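Automação de Serviços – Notas da aula 6
Atualizado em 10/07/2019

Tema: avaliação de um pacote comercial de simulação

O Jitau é um simulador para robôs de dois braços, vendido pela Trevudent em licença anual. A licença de ensino cobre 50 postos e a comercial é cobrada por posto. O pacote traz ambientes domésticos prontos, modelos de objetos e um editor de tarefas.

Pontos a verificar antes de recomendar a compra:
- formato de exportação das trajetórias
- limite de 500 episódios por projeto na versão de ensino
- custo de suporte depois do primeiro ano
- comportamento do contato entre dedos e objetos pequenos

Ambiente usado na aula, com mesas, janela e piso de madeira:

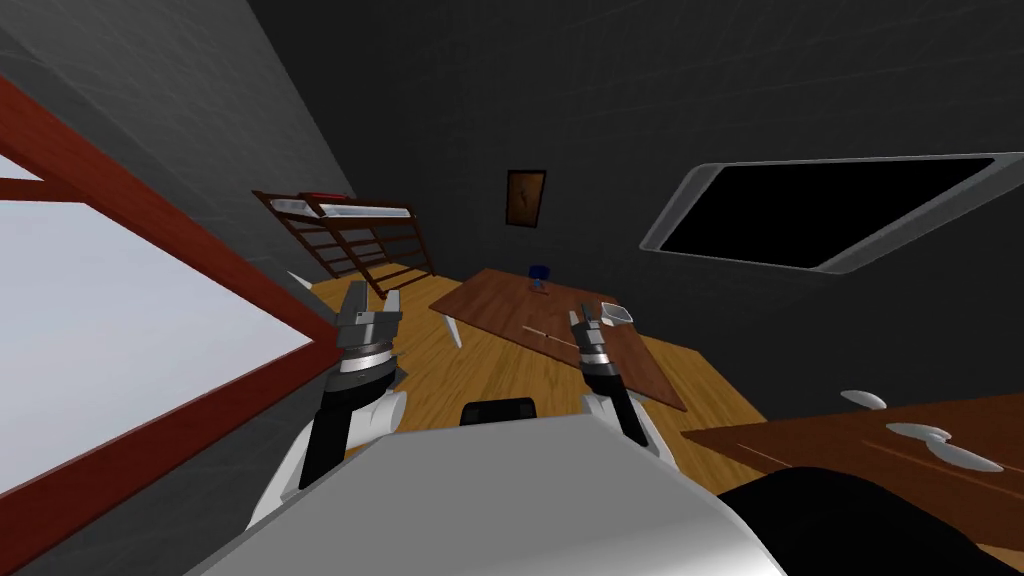
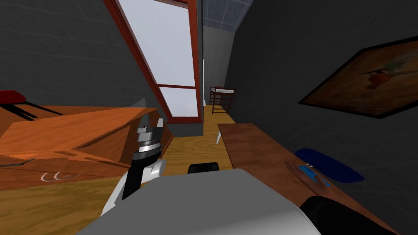

O segundo pacote da comparação é o Destadard. Tem menos ambientes, mas aceita modelos próprios sem taxa adicional. Na ficha do fornecedor constam 531 objetos de biblioteca e um mínimo de 2000 horas contratadas para o serviço em nuvem.

Trabalho: preencher a tabela de critérios para os dois produtos e justificar a escolha em uma página. Preço sozinho não conta como justificativa.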